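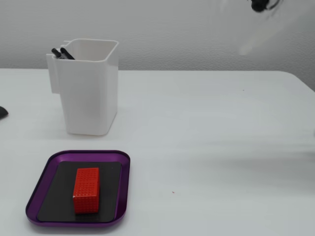 Siiri Toom has thrown out 29 pens since June and would like some credit for it. She runs the bookings desk at Forkton, a rehearsal-room business with more rooms than storage, and she used to keep her working life in one deep drawer. "I'd open it and close it again," she says. "That was my system." Now she has a white table, a tall white holder with a couple of black pens sticking out of the top, and a shiny purple tray she defends with some heat. "Everyone says it's a bit much. It's a tray."

Filed under: Desks & Drawers

The clear-out took nine evenings. She had planned on one.

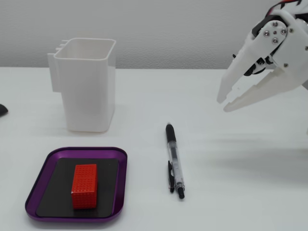
Siiri's first rule was that anything small needed an edge around it. She had tried bowls, which filled up with batteries, and a cigar box, which filled up with more batteries. A tray is shallow enough to shame you. Hers has a black mat in the bottom, and something as bright as a red block has no chance of hiding on it. "I can see what I've put down," she says. "At my age that's a luxury."

She is 38 minus nine, if you want to do the math. I was told I could print that.

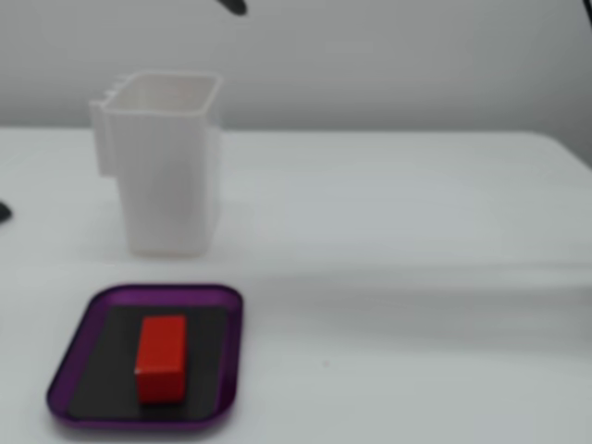
Do you sort the pens by color?

"By whether they write. I scribble on the back of an envelope, and if there's no line by the second try, it goes. I don't lick the tip and hope. My old boss at Irnum did that and he always had a blue mouth."

The old boss has since retired to Bindach. The envelope is still in use.

Her sister-in-law, Neema Kashindye, takes the other side. Neema owns up to eight pen holders, by her own estimate, and regards a bare tabletop as a sign of trouble at home. "Siiri came over and looked at my desk the way a dentist looks at you," she told me on the phone. "I gave her coffee and put her in the other room."

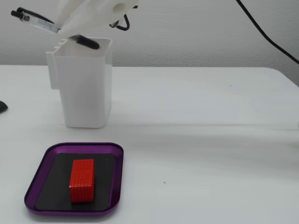 Siiri maintains that one holder is enough for anybody, provided things go back in it when you're done. Markers and ballpoints can share. She gave up on dividers after a week, when she caught herself moving a highlighter back and forth and feeling busy. The drawer is still there too. She keeps Pal's leash in it, and his brush, and lately, she admits, a few batteries.

9 comments
Share this story
Search stories, rooms, people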